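Grilatley Sourdough Swap: Frequently Asked Questions

Welcome! If you've landed on this page, you probably have a jar of something bubbly in your kitchen, or you'd like one. We love getting your letters, and these are the things people ask us most. Read through, and if your question isn't covered, write to Amber at the swap desk. She answers everything (eventually, and usually with a recipe attached).

What is the swap?

It's a mail exchange for sourdough starters. You dry a little of yours, send it in, and get somebody else's back. We now have 2,387 starters in the library, from all sorts of kitchens, and every one of them has its own card with the flour it was raised on and whatever story the baker wanted to tell. Some of the stories are very long. We print those too!

Do I need a starter of my own to join?

Nope! If you're brand new, ask for a beginner packet. We'll send you a pinch of Dufour, our easiest rye starter, and you can pay it forward once yours is up and running. There's no deadline on that.

Who runs it?

Arash Farahani began it with a shoebox of envelopes, and Parvaneh Taheri took over the library cards when the shoebox got silly. Yuk-lan Kao tests new arrivals, and Amado Cabanatuan writes the monthly letter. Amber Cropper does mail and questions.

How do I dry my starter?

Feed it and wait until it's good and lively, then spread it as thin as you can on parchment paper. Leave it out on the counter until it snaps when you bend it, a day or two in most kitchens, longer if it's humid. Peel it off, crumble it into flakes, and put the flakes in a small paper envelope inside a zip bag. Please don't use the oven, even on low. We've had a few lovely starters arrive thoroughly cooked.

How much should I send?

Two tablespoons of flakes is plenty. Write the name, the flour, and how long you've had it on the envelope in pencil, as ink tends to smear in the mail.

My starter doesn't have a name. Is that a problem?

Not at all, but oh, please name it! Bundik came from a baker who let her toddler choose, and Endoditz was a typo on a label that stuck. We'll file yours under your last name if you can't decide.

How do I wake up the flakes?

Stir a spoonful of flakes into two spoonfuls of lukewarm water and let them soften for a few hours. Then stir in two spoonfuls of flour, cover loosely, and leave it somewhere cozy. Feed it once a day. Most will be bubbling by day 5, and a few of the rye ones are off and running much sooner. If nothing's happening after a week, tell us and we'll mail another packet.

It smells like nail polish remover. Did I kill it?

Almost certainly not! It's hungry. Pour off any liquid on top, throw out most of the starter, and feed what's left with fresh flour and water. Do that twice a day until it smells pleasant again. Pink or orange streaks, or fuzzy mold, are a different matter. Throw that one away, jar contents and all, and start over from your spare flakes.

What's a good first loaf?

We always suggest the plain one: 500 grams of bread flour, 350 grams of water, 100 grams of lively starter, and 10 grams of salt. Mix it in the evening, give it a few folds over the next couple of hours, and let it rise until it's puffy and jiggly. Shape it, chill it overnight, and bake it in a lidded pot in a very hot oven. Then wait until it's cool before you cut it. (I have never once managed this.)

What surface is best for shaping?

Anything smooth and clean that you can scrape down. Wood is forgiving with wet dough, and a smooth, hard top is quick to wipe. I'm very fond of a marble pattern myself, white with dark gray veins, though flour does vanish on the white parts and you end up using more than you meant to. Go light on the flour and keep a bench scraper handy. 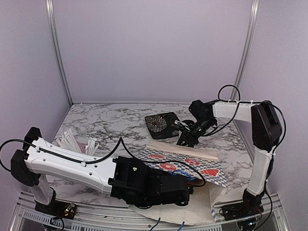 Can I bake with discard?

Yes, yes, yes! Pancakes, crackers, waffles, flatbread. Amado's cracker recipe goes out with the March letter every year, and it's the one people write back about. Keep a discard jar in the fridge and use it within a week or so.

Can I send a gluten-free starter?

Please do. We keep those in a separate drawer and pack them on their own, but we share one room with a great deal of wheat flour, so they aren't suitable for anyone with celiac disease.

When will my packet arrive?

Mail goes out at the end of each month. If yours hasn't turned up two weeks after that, drop Amber a line and she'll send another.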